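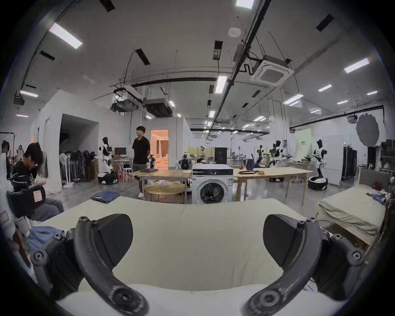 What makes a gripper let go when nobody has told it to?

Usually a bad force reading. The fingers believe they're squeezing harder than they are, the controller backs off, and down goes whatever they were holding.

At Girnik it was January, first job of the morning, a cushion. Then a cloth. Then the cushion again. Lavanya Pisharody had 157 drops in the log before lunch and a cold coffee.

"I blamed the pads," she says. "Everybody blames the pads."

New pads. Same drops. Sreekumar Palaniappan went through the software, found nothing, went through it agian.

The culprit was a loose connector on the force sensor. Fine when still – hopeless the moment the arm swung.

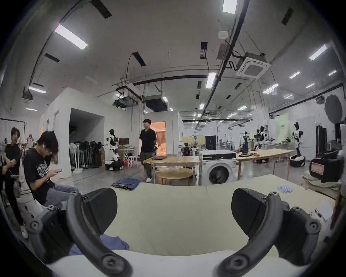

*Jeans and cloths on the table, gripper fingers at the ready.*

The drops weren't the worry for Indira Thevar, who signs off on safety. The same fault could read the other way, she says, and then the fingers keep closing. On somebody's hand, maybe.

So there's a cap now. Grip force stops at 80 per cent whatever the sensor claims, and a connector check comes before every shift. Pisharody wants 1000 clean picks before she'll call it fixed. She's at 100, and has'nt thrown out the old pads.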